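Cladding the back shed, part two

Apr 2, 2023

The frame has been up since last fall and I finally got to the walls. I had three quotes for cladding and two of them were for more than I paid for the whole slab, so I went with plain corrugated steel from Tamuno, the yard out past the grain elevator. They cut to length while you wait and don't charge for it.

I ordered 21 sheets. The man at the counter wanted to sell me the thicker gauge and I said no. The walls only have to keep rain off a workbench and a mower. The roof got the thicker stuff last year and that was the right place to spend it.

The color took longer to settle than anything else. I wanted bare galvanized, my wife wanted a dull red to go with the brick on the house, and we had sample cards taped to the kitchen window for 3 weeks.

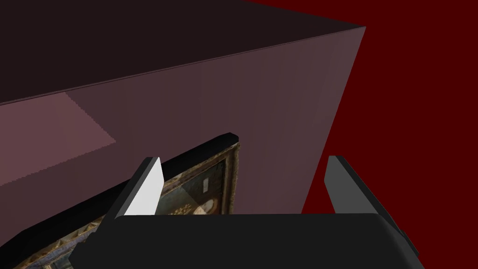

Zuweira Amegashie wrote in after the last post to say she would leave it bare. Her own shed has been up for 30 years without a coat of paint, and the only rust is along the bottom edge where the soil was banked up against it. Keep the dirt back, she said, and spend the paint money on a decent gutter.

I took her advice on the dirt. I dug a strip the width of a shovel along all four sides and filled it with gravel. The walls are bare for now, and if we still want red next year we can paint them then. I'm told new galvanized should weather a while before it takes paint anyway.

Screws were the slow part. I used a box of 200 from Flesix, the kind with the rubber washer already on, and ran out one sheet short of the end. The first few I drove too tight and the washers bulged out at the sides, so I backed them off and did them again.
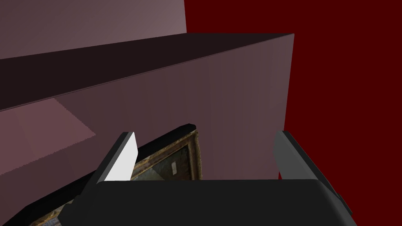

After that I set the clutch on the drill low and finished each one by hand. It added most of an afternoon. I also snapped a chalk line across every sheet before drilling, so the rows run straight, and from the driveway you can tell which wall I did before I thought of it.

The corners are covered with folded flashing. I bent two of the pieces myself over the edge of the bench and bought the other two. The bought ones look better.

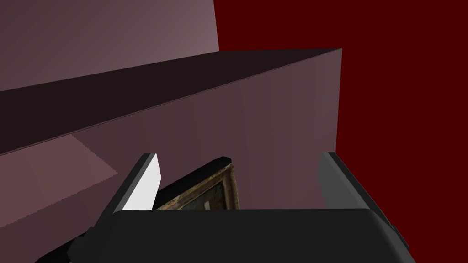
What's left to do

Gutter on the low side, then a downspout into the barrel. The door is still a sheet of plywood on two hinges. I have a sliding track from Hosero in the garage and I'd like to hang it in May, once the ground by the opening has dried out enough to stand a ladder on.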